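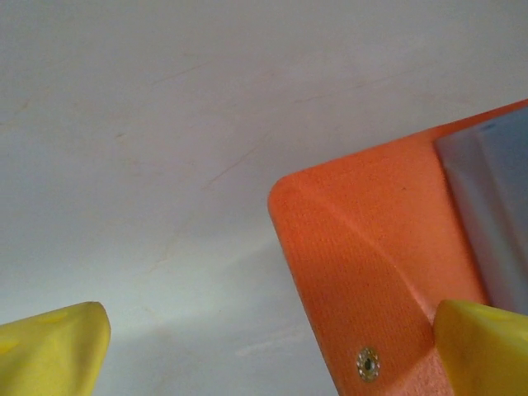 Shared Laundry Rooms in Student Housing – Who Uses Them and When
Group report, second draft

We wanted to know why the laundry room at Landton is always full on a Sunday and dead the rest of the week. Paper survey, one page, under every door in the block. 200 forms out, 50 came back. Not great but enough to work with we think.

Main findings. Most people wash once a week. Most of them pick Sunday because lectures and shifts take up the other days. Price hardly came up. What did come up, again and again, was clothes left in the machines after the cycle ends. People are split on whether you can move someone elses washing. A few said they'd waited till the evening and then given up.
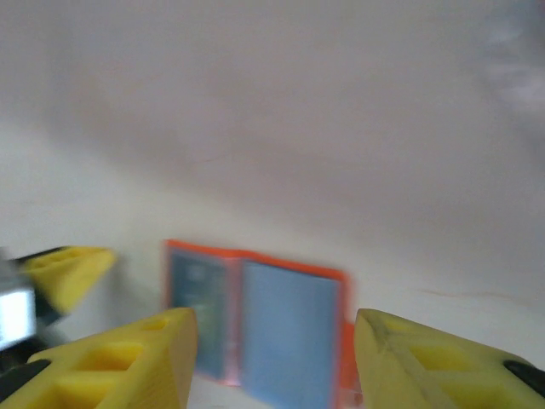
We also compared with Humetti, the other block on the same road. They have a sign-up sheet on the door, one hour slots. Fewer complaints there, though the sheet gets ignored late at night and the 5 people we spoke to in the corridor all said new tenants don't know it exists. Humetti also has 4 dryers and Landton has two, so not a fair comparision really. Should have thought of that before we started.

Problems with the method: the form went out in December, when half the building was packing to go home. Question 4 was badly worded (several people ticked both boxes). No answers at all from the ground floor – no idea why.

Next steps. Put a sign-up sheet up at Landton for one month, then run the same survey again with question 4 fixed. Ask the housing office about a third dryer. Tables still to be added at the back.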